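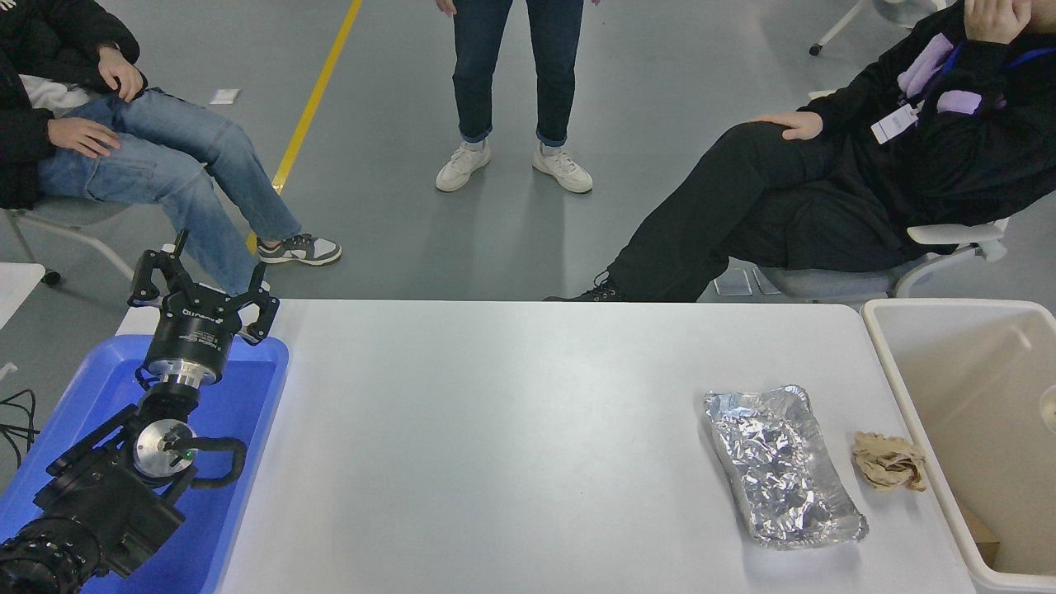
Tabletop arm with two-finger gripper, foil tray and brown paper on the table, bin at the end.

Clastine Table Sorting Kit
From the Maddale workshop at Gumavholm

Clastine is a tabletop kit for people who study how robot arms learn to clear up after us. It grew out of our own research, and we still use it nearly every day, so what you get is very much what we work with ourselves – the same arm and gripper, the same recordings, and the same slightly fussy scoring sheet.

The method behind it is one we call Song. Most training sets for tidying tasks are built from hard, well-behaved objects like blocks and cups, and we love those too, but trash is soft. Foil trays bend when you squeeze them, and a wad of paper never has the same shape twice. With Song, a person guides the arm through each pickup, and the model learns from the whole motion along with a short label saying how firmly the item was held. When a grasp slips, we keep the recording and label the slip, and those turned out to be some of the most useful ones we have!

What we found

We trained on 3000 guided pickups and then tested on 30 items the model had never met, all of them crumpled by hand that morning. The arm got 28 of them into the bin. The two it missed were both flat sheets of foil lying tight against the table, and we would dearly love to hear from anyone who has a good way of lifting those. Without the firmness labels, the same arm did noticeably worse on foil and much the same on paper, so if paper is all you care about you can skip the labels and save yourself an afternoon.

What comes in the kit

One arm with a two-finger parallel gripper
Power and signal cables
The full set of Song recordings, with labels
Scoring sheets and a printed setup guide
6 spare finger pads

You will need your own table, a bin to stand beside it, and a computer to run the training. Please bring your own trash, too – the more variety the better, and do crumple it fresh between runs.

Ordering

Kits are put together in small batches, and the next batch leaves Gumavholm in May. Labs that already own the arm can order the recordings and pads separately. Tell us what you plan to sort when you write, and we'll gladly suggest a starting set.

Page updated February 22, 2021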